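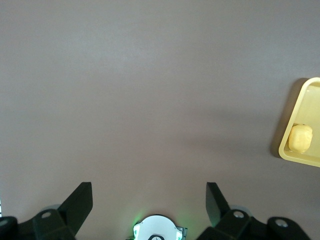 Page last changed: September, 16:40

Week 4: the tray and the table

So this was the week I finally stopped fiddling with the drawings and got the sorting table set up properly. The project (for anyone landing here first) is called Fedon and it's a play kitchen corner for a nursery, with pieces that small children can lay out and put away again by themselves. I'm doing the layout and the colours, and I'm having far too much fun with it.

The tabletop is a plain matt grey that goes a bit mauve or even pinkish depending on the light. I wanted no pattern at all, and I'm so glad I stuck to that! The pale yellow tray stands out a treat against it. I've got it over at one side so the rest of the top stays free for laying things out. It's plastic with rounded corners and a raised rim, and the rim is the bit I care about most, as it gives little hands an edge to aim for.

My one worry is yellow on yellow. The lumpy little piece in the tray could be a potato or a blob of bread dough, take your pick, and it's only a shade deeper than the tray it sits in. Tucked up against the side it nearly disappears (well, I think so, my tutor disagrees). I might try a blue tray next, or just keep yellow for the bread and find something greener for the veg.

Sizes, before I forget again: the table plan is 800 mm deep and the space for the tray is 380 mm along the front. The Koskela shelf plan I started from was 1112 mm wide and wouldn't have gone under the window, so that's been dropped.

Still to do: labels, a lid, second colour test, write up the costs.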